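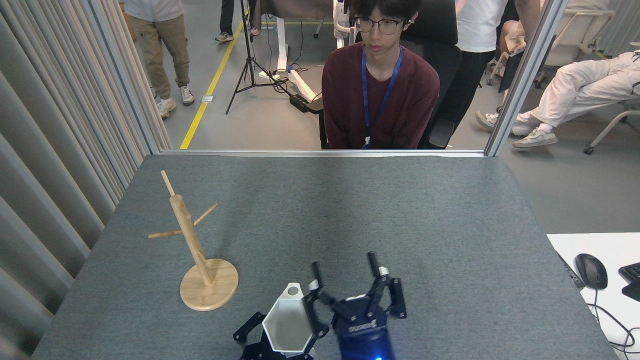
How many times do you have to show a robot a task before it gets it? Fewer than you'd fear for something simple, and a lot more than you'd like once the objects start moving around between tries.

Filed under: Talks & Slides | Robot Learning

OK, so hi, I'm Jailson -- quick hello, then straight in. Say the Itari line before the next slide (they paid for lunch!).

My first go at teaching by remote control was 31 demos of hanging a cup, all done in one afternoon, and I was so proud of them. Terrible data! I paused every time I had to think, so the robot learned to pause too. Let people laugh here, then wait a bit.

Second batch, 700 demos, three of us driving. Slower hands, fewer stops, and we moved the stand every 15 tries. Much better -- play the Movside clip if the sound works.

Somebody will ask about guiding the arm by hand. I love it for big slow moves, less so with two arms. Kramer question goes to the end. Leave the last slide up while they ask.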